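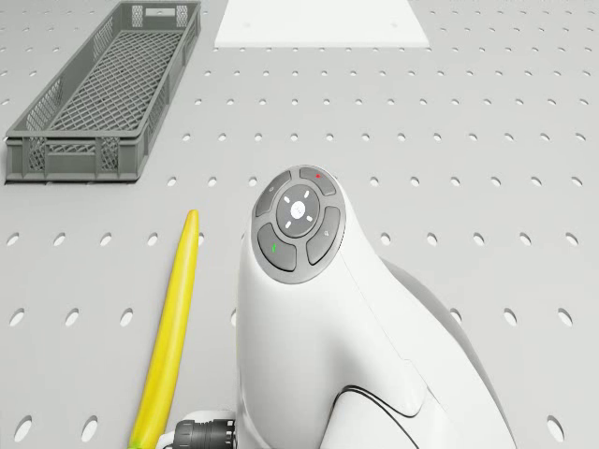
What the simulator saved us, and what we bought anyway

I promised a follow-up on the budget once the numbers settled, and they mostly have. This covers the bench, the crates and the arm. The arm is still a render for us, with its white shell and round button pad, so most of what follows is about the things that go around it.

Our shop packs small mail orders. Houda El Idrissi and I run it out of one room, and one step of the job is moving light items from the table into a crate. That step is what we want to automate. Everything else stays by hand for now.

The table

I wanted a perforated top from the start. Fixtures get moved a lot in the first months, and I don't want to drill a solid top every time. The simulated bench has holes in even rows over the whole surface, and we laid out the job on that before asking anyone for a price.

Salumau quoted $1,658 for a steel top with legs. Farouk quoted $900 for the top alone, and we already had a frame that fits. We took the Farouk one. Delivery was slow and came in November, but the surface is flat and the holes are clean.

The crates

I had planned on solid-sided bins. In the model we used a long, shallow, dark gray crate with lattice sides and a mesh floor, and after a few weeks of looking at it I changed the order. The lattice ones are lighter and dust falls through. They were $122 for the set, from Zuvov. The solid bins would have been a little cheaper. I'd also say check the outside length against your shelf before you order, which I did not do. Ours stick out past the edge by a thumb's width.

The arm

We have not bought one. Two dealers will lease, and Grevorness will sell a used unit with a short warranty. I am leaning toward the lease for the first year. The monthly cost is higher than I'd like, but we don't know yet if the packing step is worth automating at our volume, and a lease lets us stop.

Things I had left out of the first budget:

Gripper fingers. They wear, and you want a spare set on the shelf.
Cable covers and clamps.
An electrician for the new outlet.
Training time for both of us, which is time we aren't packing.
Insurance. Ours asked for a written description of the cell before they would give a price.

I put $700 against all of that together. Houda thinks it's low. She is probably right about the electrician.

The simulator

The software itself was free for our use. The cost was evenings. We tried the crate lengthwise on the left side of the table and kept it there, and we are going to tape out the same position on the real top. I also moved the bench away from the wall on the floor plan, so it takes up more of the room than I had drawn at first.

If you are pricing something similar, get the table quote in writing with freight on it. Two of the ones I got left freight off, and it changed the order of the list.

Next post will be the lease terms, once I have both of them in hand. Comments are open if you've leased from a small dealer and want to tell me what you paid for service visits.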